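5 Oct 2020

I said in February that I'd write up the planner changes once they had settled down. They haven't really settled down, but I've stopped changing them every evening, so I'll put down where things are.

The job is taking parts out of old desktop workstations. The arm has to get the fingers to a part, close on it, and pull it out in the direction it wants to come out. All of that happens inside a steel case with cables in it. I've been using the same few machines for months, so I know where everything is. The software is not supposed to.

The old version planned in one go. It took a point cloud from the overhead camera, picked a grasp, planned a full path from the home position to the part, and ran it. On a clear bench this is fine. Inside a case it fails a lot, for dull reasons. The overhead camera can't see past the drive cage. Shiny metal gives holes in the depth data, and the planner treated a hole as free space. The calibration was also off by 2 mm at the far corner, and that is enough to put a finger down on the wrong side of a card.

So the new version, which I've been calling Bredo in the repo, splits the move in two. The first part gets the gripper to a standoff point 80 mm above the target, using the overhead cloud only. Then it stops, takes a fresh look from the wrist camera, and works out the rest from that. The overhead cloud is still used for collision checking against the case walls, but the wrist view decides where the part is.
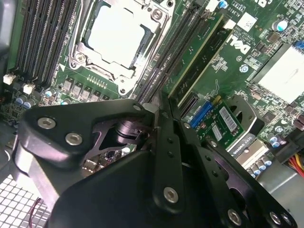

The localisation step is simple. I match against the expansion slots and the memory slots, as they are long, straight and dark, and they sit at fixed distances from one another for a given board. Once I have two of them I have the board's rotation, and once I have that I can place everything else from a layout file. I tried matching on the processor socket first. It worked when the light was good and was hopeless when it wasn't, because the metal frame around it reflects whatever is overhead.

The layout files are the weak point. Each one is written by hand and takes me most of an evening. Inês Moreira suggested building them from a short sweep of the wrist camera over a bare board, and has a branch called Serrano that does this for the slots but not yet for the connectors. I'd like to merge it before I do any more boards myself.

Unknown space is now treated as occupied unless the wrist camera has seen through it. This made the planner slower and a good deal more timid. To begin with it refused almost everything, as the fingers themselves block a fair part of the view and it took the region behind them to be solid. I now mask the fingers out using the joint angles and keep whatever was last seen there for up to 1000 ms. It's crude, but the arm moves slowly enough for it to hold up.

On the last batch of logged attempts at expansion cards, 69 per cent ended with the card out and nothing else touched. Most of the failures were the retaining clip at the end of the slot, which the layout file knows about and the controller ignores. I had hoped that pulling at a slight angle would free it. On some boards it does. On the others the force limit trips and the arm backs off, so at least that part works.

Other changes since last time:

- Planning and execution run in separate processes, so a crashed planner no longer leaves the arm holding a card in mid-air.
- Logs are written per attempt. Replaying one takes a single command.
- I dropped the old config format. If you have files for it, the converter is in the tools folder.

Next is the clip. I think it needs its own short move before the grasp, with one finger pushing down and the other kept well back, and I need to find out whether the wrist camera can tell an open clip from a closed one at that distance.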